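Simulated cell: gripper setup for the L block
Cekow forum, Cell setup

ruchti_fan
I'm setting up the arm in sim before I touch the real cell. Block goes on the green target, and my grip offset is still a guess. 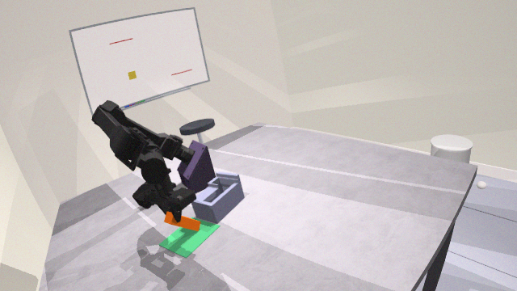

I've done 133 runs so far and the angle bugs me most – I keep nudging the wrist by hand.

Selina Pichler
Stop nudging! Redo the tool frame first, then check it from the wrist view.
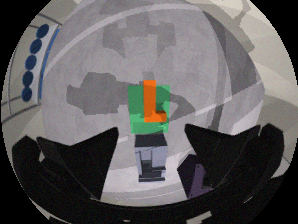
Stela Gavrilă disagrees: leave the tool frame alone and fix the target pose.

ruchti_fan
Ok, trying Stela's way first.

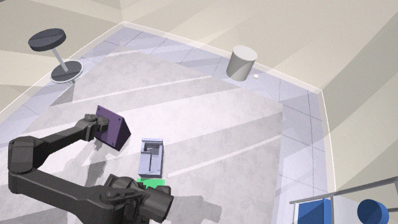 Arm by the purple wedge, tray alongside

Selina Pichler
Fine, but open up and back off before you save the pose. 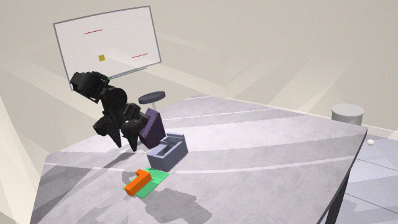
Re: target pose or tool frame?

Stela Gavrilă
Pose. Run 30 more and post the log.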